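We use cookies to remember your reading preferences. Accept all | Manage settings

Viston Page Care Kit — Owner's Guide
Section 5: Working through a thick technical book

I wrote this section for people like me, who buy big illustrated mechanics books and then get nervous about opening them wide. If yours is a slim paperback you can skip most of it, though please do read the caution about the spine.
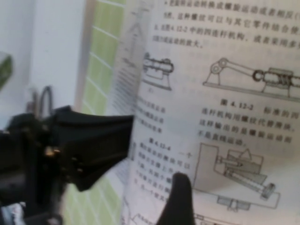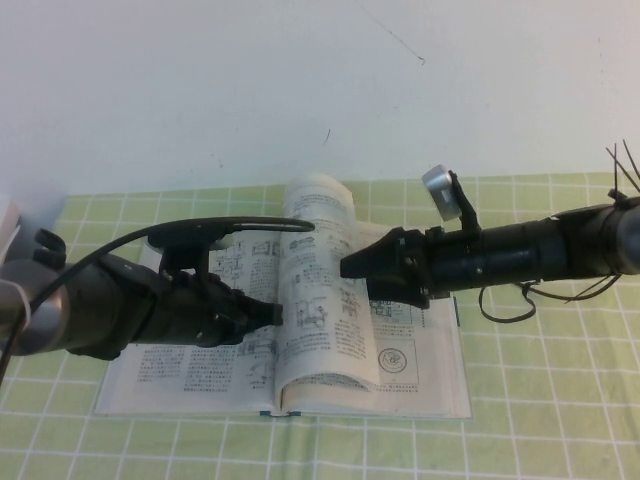
Start with the table, and make sure you have more of it than you think you need. A big book wants room on both sides once it's lying flat, and a cover on the table keeps the boards from getting scratched (I like one with a printed grid, like the light green cloth with the white lines, so I can square the book up without fussing). Wipe the cloth down and let it dry completely before anything made of paper goes on it.

Opening the book

1. Wash your hands and dry them well. No hand cream! It leaves marks on matte paper that you won't notice until you tilt the page to the light.

2. Stand the book on its spine with the covers closed, then let the front cover down, followed by the back.

3. Take 12 pages from the front and press them down gently along the inside edge. Do the same at the back. Keep alternating until you reach the middle.

4. Now go to the page you want. If the book pushes itself closed, lay one of the two Motley weights across the top margin, never over a drawing.

Caution: If you hear the glue crack, stop. Close the book and try again another day with fewer pages at a time.

Turning pages

5. Lift from the outer edge and let the page make its own curve. It will arch up quite high on heavy paper and that's fine — what you don't want is a sharp fold near the spine.

6. Guide it over with something smooth, and flatten it from the spine outward. Light pressure only.

7. If two pages come up together, put them down and start over. Don't blow on them. (I did that for years, and one of my gear catalogs has the spots to prove it.)

Note: The paper sleeve in the kit is for loose pages only. Please don't use it as a bookmark, it's too thick and will strain the binding.

Reading the figures

Books about mechanisms love to put the explanation on one page and the drawing on another. I keep a strip of Ballonar tracing film handy and copy the linkage I'm studying, so I'm not flipping back and forth all evening. Four-bar linkages are a good place to start, and once you have the plain one clear in your head, the versions with a screw in place of one arm make a lot more sense.

8. Lay the film over the figure and hold it with your free hand. No tape.

9. Trace with a soft pencil, 2B or softer. A hard point will leave a groove in the page underneath.

10. Write the figure number on the film before you lift it. I have some 85 tracings in a folder and a good few of them are a complete mystery to me now.

Putting the book away

Take the weights off first, then close the covers together. Shelve it upright with neighbors on both sides. The Mykhailiuk book ends in the larger kit will hold a heavy volume, but push them in snug. Storage boxes are covered in the next section.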